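Nidside opens home storage advice service to tenants in smaller flats

Nidside has opened a free home storage advice service for tenants living in one- and two-room flats. The service begins in March and will be offered first to the 800 households on the Egger estate, with other estates to follow later in the year.

Under the scheme, a tenant may book a home visit with a trained adviser, who will look at how each room is used and draw up a short written plan. Advisers do not sell furniture and do not take commission. Tenants who need fixings put up, such as shelf brackets or coat rails, may have up to 3 items fitted at no charge – provided that the wall is suitable and the work falls within the terms of the tenancy.

The service follows a survey of tenants carried out by Nidside last winter, which drew 2000 replies. Lack of storage was the complaint raised most often, ahead of noise and heating costs. Many tenants wrote that everyday items such as keys, post and children's belongings had no fixed place in the home.

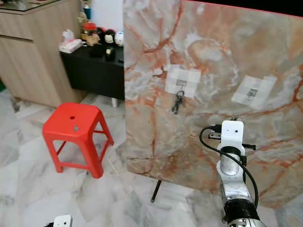
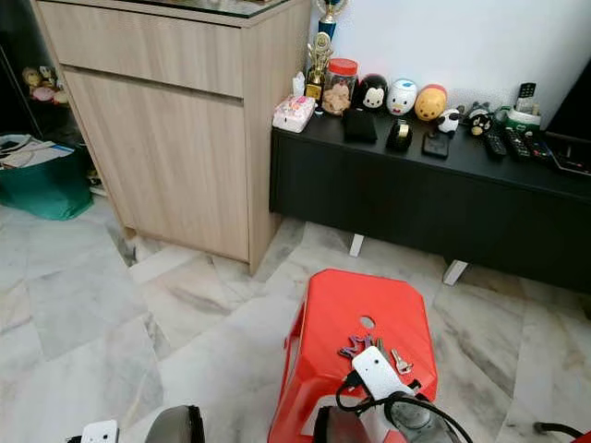
Theresia Oberholzer, head of tenant services at Nidside, said: "Our older flats were built without hall cupboards, and families have had to make do. We cannot add floor space, but we can give people sound advice and a fitter for the afternoon. I would encourage any tenant who has been putting this off to book a visit."

Fitting work will be carried out by Nakwood, the joinery firm which already maintains doors and kitchens on the estate. Lorenz Thaler, operations manager at Nakwood, said: "Most of these jobs are small, and tenants are often unsure what their walls will hold. Our fitters will check that first and explain what they find."

Tenants who are leaving larger homes may also ask for help with passing on furniture in good condition. Collections will take place every Wednesday, and items will be offered to other Nidside households before being sent elsewhere.

Visits last one hour and may be booked through the estate office or by telephone. Evening visits are available on request. Tenants with mobility needs will be given priority.

Media enquiries: Ruairi Imrie, Communications Office, Nidside.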